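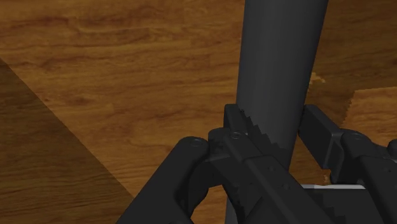

I've been trying to reproduce a sim-to-real result for my dissertation and I'm stuck on something that feels like it ought to be simple. The method is the one where you train a grasp policy entirely on rendered wrist views, randomise the lighting and the table surface, and then run it on the real arm with no fine-tuning at all. My simulator is Palomino, the policy code is a fork of Mamano, and I've got a plain grey cylinder on a wood-grain table as the only object for now. In simulation it's lovely. On the real arm it closes to one side of the cylinder far more often than I'd like, nearly always the same side, and I can't work out if I've got a camera problem or a training problem. The one thing that bothers me about my renders is the shadows. They've got jagged, stair-stepped edges (look at the one running across the lower part of the cylinder, by the left finger pad) and I've started wondering if the network has learned to use those steps as a cue for where the fingers are.

What I've done so far: I trained on 339 rendered episodes, which I know is small, but the write-up I'm following claims you can get away with very little if the randomisation is wide enough. I change the light direction and brightness every episode. The wood texture gets rotated and tinted. The cylinder never changes colour. I've checked the wrist camera calibration twice and the numbers come out the same each time, so I'd quite like it not to be that.

My supervisor thinks I should just collect some real data and mix it in. I'd rather not, as the whole chapter is about doing without it, and I'd have to rewrite the introduction (again). Is there a known way to test whether a policy is leaning on shadow artefacts? And has anybody had this one-sided miss before and got to the bottom of it?

Triretti

Ho-yin Lui

Yes, I've had the one-sided miss, and in my case it was two problems sitting on top of each other, so don't stop looking when you find the first.

For the shadow question, you can test it without touching the real arm. Take your trained policy, freeze it, and run it on the same starting positions under 4 versions of the renderer:

your normal settings
shadow map resolution turned right up, so the edges come out smooth
shadows switched off completely
shadows on, but with the light moved so that the gripper's own shadow misses the object

Keep everything else identical, including the random seed for the texture. Then plot where the gripper ends up relative to the centre line of the cylinder, sideways error only. Don't bother with success rate at this stage. A parallel gripper is very forgiving and will shove a cylinder into the middle for you, so you can have a policy that's drifted quite a way off and still scores well in simulation. I lost most of a September to that.

If the smooth version gives you the same errors as the jagged one, the steps aren't your problem. If turning shadows off moves the whole cloud of points sideways, the policy is using shadows for position. That isn't automatically a bad thing – real shadows do tell you where things are – but it will hurt you if the light in your lab comes from somewhere your training never covered. Have a look at the actual range you sample the light direction from. Mine was meant to be the full half-sphere and a sign error meant I only ever got half of that. Every shadow in my training set fell to the same side of the gripper and I'd looked at hundreds of them without noticing.

The second problem was the camera after all, I'm afraid. My calibration was repeatable too, but repeatable only means you get the same wrong answer each time if the mount has a bit of a twist in it. Render a view from the calibrated pose with the gripper half closed, take a real picture with the gripper at the same opening, and lay one over the other at half transparency. Look at the finger pads. If the pads line up at the tips but not at the linkage, or the other way round, your rotation is out. It takes ten minutes and I trust it more than the residual the calibration script prints.

I'd also randomise the camera pose a little in training, which you don't mention doing. A degree or so each way plus a few millimetres. I think that matters more than the lighting for a wrist view, because the fingers take up so much of the image and they're always in the same place. The network gets very attached to them. And do vary the cylinder colour. Dark object next to a nearly black gripper is a hard case, and if your real one is even slightly lighter it's looking at something it has never seen.

Asano

just turn shadows off. we did this on our project and it was fine. renders much faster as well

Triretti

Thanks both. I did the frozen policy test this afternoon. Smooth shadows and jagged shadows are nearly on top of each other, so that was a red herring and I feel a bit daft for spending a fortnight staring at pixels. Shadows off shifts everything to the left, though, and so does moving the light, so it's definitely using them for something. I printed out my light directions and they do cover the full range, but they bunch up badly on one side because I was sampling the angles in a silly way. Fixing that now and retraining overnight with the camera wobble and the colour changes added.

Asano, I'm a bit nervous of switching them off entirely when the real camera will see them whatever I do. What was your lighting like on the real side?

Haven't done the overlay yet as somebody else has the arm until 4.

Asano

big diffuse panels on both sides so there weren't really any shadows to speak of. probably should have said that

Ho-yin Lui

That would do it! Triretti, if you're retraining anyway, save the old weights and rerun the same test on both. A before and after plot of the sideways error makes a nice figure for the chapter, and your examiners will ask. Do the overlay before you run the new policy on the arm, too. If you change the training and the camera pose at the same time you won't know which of them moved the result.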